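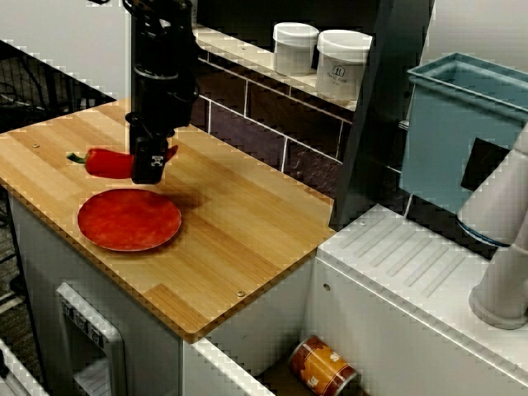 映画『ワロン』を観てきた(ネタバレ少しだけ)

先月からずっと気になっていた『Wallon(ワロン)』、やっと観てきました!近所のシネコンではもう終わっていて、電車で隣の市のミニシアターまで。レイトショーの19時の回、お客さんはわたしを入れてもほんの数人で、ど真ん中の席でのびのび観られました。

お話は、港町で小さな新聞を出しているベアード(Baird)という男が主人公。長いこと疎遠だった妹から突然手紙が届いて、亡くなった父親が灯台の権利書を隠していたらしい、というところから始まります。ここまで聞くと遺産をめぐるドロドロ劇っぽいでしょ?わたしもそう思ってました。ところが前半はほぼ兄妹の車の旅で、ふたりともびっくりするくらい喋らない(笑)。ガソリンスタンドで缶コーヒーを分けるだけの場面がやたら長くて、隣の列の人はたぶん寝てました。

でも妹役のアナグ・ラモントがすごくいいんです。怒っているのに声がどんどん小さくなっていく台所の場面、あそこは息を止めて観てしまった。兄役のボリス・ペトコフは正直ちょっと力みすぎかなあ。法廷に呼ばれるくだりで急に大声になるので、そこだけ別の映画みたいでした。
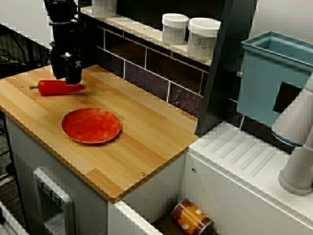
まな板の上の赤ピーマンとお皿。

後半、舞台がジルナルデン(Zirnalden)という島に移ってからは一気に面白くなります。霧の中を郵便船が近づいてくるカット、できれば大きいスクリーンで観てほしい。音楽もほとんど鳴らなくて、波と鐘の音だけ。権利書の行方については書きませんが、わたしは途中で「あ、あの箱か」と気づいて、しかもハズレでした。くやしい。

不満もあります。父親の回想が多すぎる!同じ桟橋を2回も歩かせなくていいし、弁護士の恋人の話はまるごとなくても困らないと思う。もうちょっと短かったら友だち全員に勧めていたのにな。

パンフレットは売り切れだったので、帰りにロビーのチラシをもらってきました。同じ監督の前作『Jiten』が3月に配信されるらしく、そっちは喜劇だそうです。あの監督が喜劇……?観たらまた書きますね。

最終更新:3月
新着記事をメールでお届けします。ニュースレターの登録はこちらから。
お問い合わせ | 無断転載はご遠慮ください | ページの先頭へ戻る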